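3.2 Washing-up and the shared kitchen

The household survey reached 496 tenants across four estates (Diltness, Prelside, Dogbe and Trondden), and we had meant to ask them about rent. They wished to talk about washing-up. In the open comments the sink came up more often than the landlord, the damp and the neighbours put together, and we have bowed to the evidence.
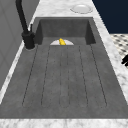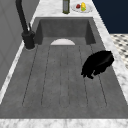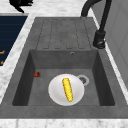
Figure 4. Grey sinks set in white and grey marble worktops, computer renderings.

Shared kitchens at Diltness date from 1973, when the architects took the view that people who cook side by side will become friends. Our tenants report mixed results. On a Wednesday evening, the busiest of the week, the usual wait for the tap at Prelside was 23 minutes, and most of those waiting were holding a pan. Tien-fu Yen, who carried out the interviews there, notes that rows seldom began over a dirty plate. They began over a plate left "to soak", a phrase that seems to cover anything from half an hour to a fortnight.

Written rotas were found in seven of the kitchens we visited. Tenants in these kitchens were no happier with their neighbours than tenants elsewhere, though they were much better informed about whom to blame. At Trondden the rota had been amended in four different hands - one of them in capitals - and the name at the top belonged to a man who had moved out in September.

Those who did most of the washing-up rated their own share as fair. Those who did least also rated their own share as fair, and often thought it generous. This held for all ages and for both long and short lets. We can offer no account of it beyond the one given by a Dogbe tenant, who told us that she had lived with people before. Section 3.3 turns to the fridge, where feelings ran higher and the answers were harder to code.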